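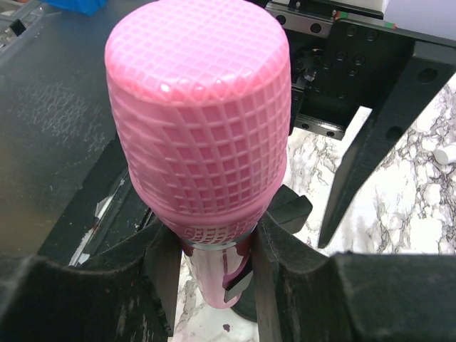
Accueil Projets Rapports Équipe Contact

Rechercher dans le site OK

Projets > Fonds sonore Ruvia > Rapports d'avancement

Fonds sonore Ruvia - rapport d'avancement intermédiaire

Destinataire : Fondation Keane, service des subventions
Rédaction : Charito Soriano, coordination technique

Objet de la période

La convention porte sur la numérisation, la description et la mise en consultation de 400 bandes magnétiques issues de l'ancien studio Ruvia. Le fonds comprend des enquêtes orales sur le travail du lin, des veillées et des essais de voix sans indication de lieu. Le présent rapport couvre la deuxième tranche. Les lots sont numérotés dans l'ordre des étagères d'origine, conservé au moment du transfert vers Lultwood.

État matériel des supports

Les bandes en acétate présentent une odeur de vinaigre dans le lot B et, par endroits, un tuilage marqué. Elles ont été isolées dans des boîtes ventilées et passent en priorité à la lecture. Les bandes en polyester du lot C souffrent d'un dépôt collant du dorsal ; elles sont étuvées avant lecture, puis nettoyées à sec. Les collures sèches sont refaites à l'ouverture de chaque bobine et leur position est notée dans la fiche de lecture. 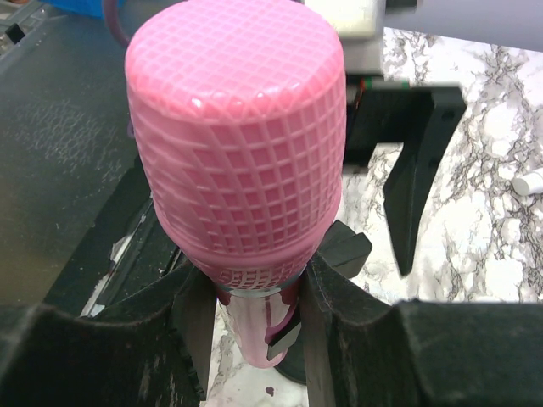
Les fiches de lecture suivent le modèle validé au premier comité de suivi. Un champ a été ajouté pour le sens d'enroulement, qui varie d'une bobine à l'autre dans le lot A et avait causé plusieurs transferts à l'envers. Ces transferts ont été refaits.

Chaîne de numérisation

La fréquence d'échantillonnage retenue est de 96 kHz, sans réduction de bruit ni égalisation sur le fichier de conservation. L'azimut est réglé bande par bande. Un fichier de consultation compressé est dérivé automatiquement, avec une empreinte de contrôle distincte. La seconde platine, en révision pendant l'été, est revenue avec des têtes neuves ; la réponse dans l'aigu est conforme à la bande étalon. La première dérive légèrement en vitesse au démarrage et reste réservée aux bandes courtes.

Avancement : 75 % des bandes sont transférées et contrôlées. Le lot D n'a pas été ouvert. L'écart avec le calendrier initial tient à l'étuvage, sous-évalué dans la demande.
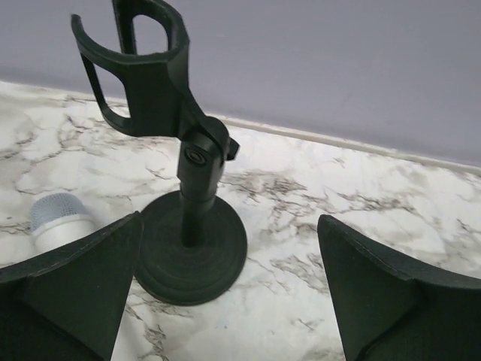
Wandton, octobre

Description et droits

Úna Foley a repris l'indexation des enquêtes orales. Les noms de lieux sont alignés sur le référentiel communal, avec maintien de la forme prononcée dans un champ séparé. Les passages en parler local sont signalés et minutés, sans transcription intégrale à ce stade. La question des droits reste ouverte pour les veillées : les autorisations signées concernent l'enregistrement et non la diffusion en ligne. Ces documents seront consultables sur place uniquement, jusqu'à réponse des ayants droit.

Dépenses

Les postes de main-d'œuvre et de stockage sont conformes au budget. Le poste consommables est dépassé (amorces, bobines vides, boîtes neutres). Nous demandons un report interne depuis le poste déplacements, peu utilisé - les réunions avec Lultwood se sont tenues à distance. 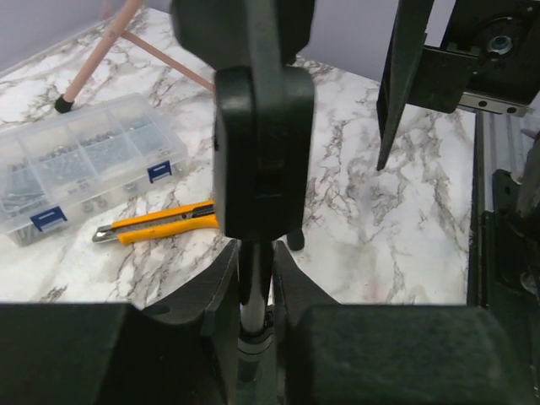

Suite des travaux

1. Ouverture et constat d'état du lot D.
2. Fin de l'étuvage du lot C et reprise des 4 bandes dont la lecture a été interrompue.
3. Dépôt d'une seconde copie de conservation à Lultwood, avec vérification des empreintes à l'arrivée.
4. Courrier de relance aux ayants droit des veillées.

Le tableau des anomalies par bobine est joint en annexe. La demande de report budgétaire appelle une réponse avant l'ouverture du lot D.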